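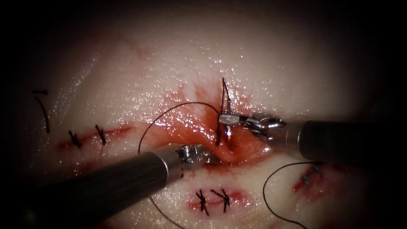 Nermina Stojanovska writes that the lips of the wound tear on her pads well before the rated number of needle passes, and asks whether the needle should enter closer to the edge or farther from it. Farther. Most early tearing comes from bites taken too near the lip, and the spacing given in step 7 should be followed from the first stitch. The rest of this section has been reworded accordingly.

6. Closing a wound on the Pruto pad

This section applies to pad model 1896. Complete the mounting and wetting procedure in section 5 before starting. Items required: one Pruto pad, curved needle with black thread attached, needle-holding instrument, second grasping instrument, scissors, Camside red fluid, absorbent cloth.

CAUTION: The needle is sharp. Keep fingers clear of the pad while the needle is loaded. The red fluid stains clothing and unsealed work surfaces.

6.1 Preparing the wound

1. Check that the pad surface is moist over its full area. If dull patches are visible, wet them again and wait for the shine to return.

2. Select the incision to be closed. Work outward from wounds that are already closed, so that finished knots stay clear of the thread.

3. Apply red fluid along the channel of the incision. Let it spread into the pad without wiping. Streaks beyond the edges are normal and do not affect the material.

4. Blot the channel if the lips cannot be told apart. Press straight down with the cloth – do not drag it across the wound.

5. Bring the open jaws over the wound and confirm that both lips can be reached without pulling on the pad. Check that the gripping faces are free of dried fluid and thread fibers.

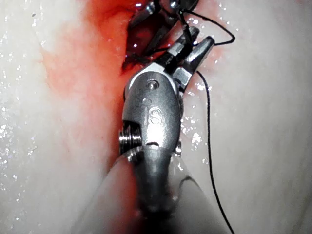
6. Load the needle. Grip it on the body, behind the midpoint of the curve. Do not grip the point or the swage, where the thread joins the needle.

Note: A needle held by the swage will bend. Bent needles should be discarded and not straightened.

6.2 Placing the stitch

7. Enter the pad at a right angle to the surface. The distance from the entry point to the lip should match the depth of the bite. Use the same distance on the exit side.

8. Follow the curve of the needle through the material. If resistance increases sharply, back the needle out along the same path and start again.

9. Support the near lip with the second instrument. Use closed or lightly opened jaws. Clamping the lip leaves a crush mark and shortens the life of the pad.

10. Draw the thread through until the tail is long enough to tie. Keep the loop to one side of the wound, where it cannot catch on the jaws.

Note: Ljubica Dimitriou of Levley recommends parking the slack on the side opposite the next stitch. We have adopted this in our own test closures.

11. Tie the knot and lay it to one side of the incision. Tighten only until the lips meet. A ridge along the closure means the thread is too tight.

12. Cut both ends, leaving visible tails. Short tails slip back through the knot when the pad is wetted again.

Repeat steps 6 to 12 along the incision. Finished stitches should lie across the wound, with the knots clear of the lips,

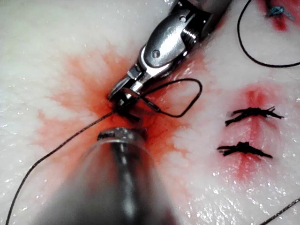 and the material between them should stay flat when the pad is pressed lightly from the side. If a gap opens, add a stitch in the gap. Do not tighten an existing knot.

6.3 Pad life

The pad is rated for 800 needle passes. Record the passes on the card supplied with the mounting tray. Torn lips are not covered by the Obradović replacement plan if the card is blank.

CAUTION: Remove all loose thread before storage. Thread left under the lid cuts into the surface.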